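## 4. Calibrating the Cirik pH probe

Calibrate before the first titration of the term and again whenever the readings start telling you that lemon juice is a base. You will need two buffer solutions (pH 7 and pH 4), a wash bottle of distilled water, three small beakers and more patience than the box suggests.

1. Take the storage cap off the probe and put it somewhere you will find it again. Spare caps are part number 581. We sell a lot of them.
2. Rinse the tip with distilled water and blot it with a tissue. Blot, don't rub. Rubbing puts a static charge on the glass and the reading will wander.
3. Pour enough pH 7 buffer into a beaker to cover the glass bulb. Never dip the probe in the stock bottle.
4. Lower the probe in, swirl once and hold **CAL** until the display blinks.
5. Wait. When the number stops moving, press **CAL** again to store it.
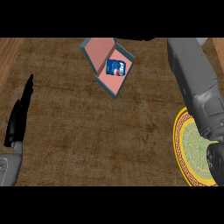 Mervyn Cheetham writes that his number never stopped moving, and that he stood there through most of a lunch period before finding out his buffer had been opened two Julys ago. Old buffer soaks up carbon dioxide from the air and drifts, the pH 10 kind worst of all. Write the opening date on the bottle and replace it on schedule.

6. Rinse, blot and repeat steps 3 to 5 with the pH 4 buffer.
7. Check the slope on the display. A healthy probe shows between 90 and 102 percent. If yours shows 77, clean the bulb (section 6) and start over - sighing is optional.

**Note:** Buffers change a little with temperature. If your model has no temperature sensor, type in the room temperature by hand under **SETUP**.

**Caution:** Don't store the probe in distilled water. It pulls ions out of the glass layer and shortens the life of the thing. Use the potassium chloride storage solution, and if you've run out, pH 4 buffer will do overnight.
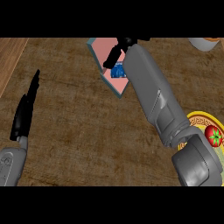
*Fig. 4-2. Work surface, two arms.*

### If the display shows an error

- **E56** - buffer not recognized. You have probably swapped the beakers. Everyone does it once.
- **E854** - probe not connected. Push the plug in until it clicks, then push it a bit more.

Any other code means the meter needs a reset: hold **POWER** for ten seconds and go back to step 1.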